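Nous utilisons des cookies pour mesurer l'audience de ce site. En poursuivant votre navigation, vous en acceptez l'usage. Gérer mes préférences

Essais comparatifs de préhenseurs à doigts parallèles

Mis à jour le 4/9/22 par la rédaction
Temps de lecture : 6 minutes

Les essais comparatifs de préhenseurs à doigts parallèles regroupent les méthodes employées pour évaluer, à conditions égales, la capacité de plusieurs organes terminaux à saisir, maintenir et déposer des objets. Ils se distinguent des essais de réception, qui vérifient la conformité d'un seul appareil à son cahier des charges, et des essais d'endurance, consacrés à l'usure des mécanismes. Ils portent le plus souvent sur des objets d'usage courant dont la forme, la souplesse ou l'emballage compliquent la prise.

Terminologie

Le terme « préhenseur » désigne l'ensemble formé par l'actionneur, la transmission et les doigts. Dans l'usage des laboratoires francophones, « pince » en est un synonyme courant, parfois réservé aux modèles à deux doigts. On appelle « mors » la partie du doigt qui entre en contact avec l'objet, et « course » l'écart entre la position ouverte et la position fermée. La « prise » désigne à la fois l'action de saisir et la configuration qui en résulte. Cette ambiguïté conduit certains protocoles à employer « saisie » pour l'action seule.

Le protocole de Stirkstead

Le protocole dit de Stirkstead, du nom du site d'essai où il a été rédigé, est l'un des cadres suivis pour ce type de comparaison. Il prévoit 18 objets répartis en 6 familles : flacons, tubes, articles sous film plastique, boîtes cartonnées, textiles et ustensiles à manche. Chaque préhenseur est monté successivement sur le même bras, avec le même contrôleur, et reçoit 100 consignes de saisie par famille. Les positions de départ sont tirées au sort avant la campagne, puis reprises à l'identique pour tous les appareils.

Trois préhenseurs ont servi à la mise au point du protocole. Le Clunetti, à deux doigts rigides, constitue la référence. Le Bednarek en diffère par des mors revêtus d'un élastomère – remplaçables sans démontage du corps – et par une course plus longue. Le Gondden, enfin, comporte un asservissement en effort qui interrompt la fermeture dès qu'un seuil de résistance est atteint.

Les articles d'hygiène occupent une place particulière dans la sélection. Ils réunissent sur une même table des corps cylindriques, des tubes souples et des manches étroits, tantôt nus, tantôt emballés. La brosse à dents sous emballage transparent est considérée comme l'un des objets les plus discriminants : le manche offre une faible largeur de contact, tandis que le film peut glisser sur lui et fausser l'estimation de la largeur saisie.

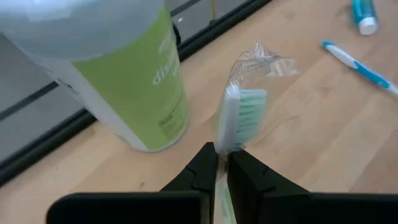

La présence d'objets voisins est également codifiée. Une saisie est dite « isolée » lorsque aucun autre article ne se trouve dans le volume balayé par les doigts, et « encombrée » dans le cas contraire. Les deux conditions font l'objet de relevés séparés, car un préhenseur au corps large peut obtenir de bons résultats dans la première et heurter les récipients hauts dans la seconde. Le contact avec un objet voisin n'entraîne pas l'échec de l'essai si celui-ci reste debout, mais il est consigné.

Placement de la caméra

Le protocole admet deux placements. La caméra fixe, installée en surplomb de la table, facilite la comparaison des trajectoires, mais se trouve souvent masquée par le bras au moment du contact. La caméra de poignet se déplace avec l'outil et conserve les doigts dans son champ. Elle renseigne mieux sur l'alignement des mors et sur le comportement des emballages souples. Elle voit en revanche une partie de la table occultée par les doigts eux-mêmes, et les objets très proches peuvent dépasser les limites de son champ.

Les emballages transparents posent une difficulté supplémentaire aux systèmes de vision. Les plis du film produisent des reflets clairs, qui peuvent être confondus avec les contours de l'objet. Le texte du protocole recommande de conserver un éclairage constant d'un préhenseur à l'autre et d'interdire tout réglage d'exposition en cours de série.

Critères de notation

Une saisie est validée lorsque l'objet est soulevé, maintenu pendant la durée prescrite, puis déposé dans la zone cible. La notation distingue l'échec de prise, le glissement en cours de maintien et la dépose hors zone. L'état de l'emballage est relevé à part. Un film déchiré n'annule pas la saisie, mais figure au compte rendu.

Lors de la campagne de janvier, le Gondden a laissé le moins de marques sur les tubes souples, au prix d'un temps de cycle plus long. Le Bednarek a donné les résultats les plus réguliers sur les articles sous film. Le Clunetti est resté le plus rapide sur les boîtes cartonnées. Aucun classement général n'a été publié, les rédacteurs estimant que la pondération des familles dépend de l'application visée.

Limites

Le tirage au sort des positions ne couvre pas les objets empilés, et les surfaces de table très réfléchissantes sont exclues. Les résultats obtenus avec un bras donné ne se transposent pas sans vérification à un autre, la rigidité du poignet influant sur la précision d'approche. L'usure des mors revêtus – sensible sur les séries longues – n'est pas corrigée dans la notation. Une révision du chapitre relatif aux textiles est en préparation.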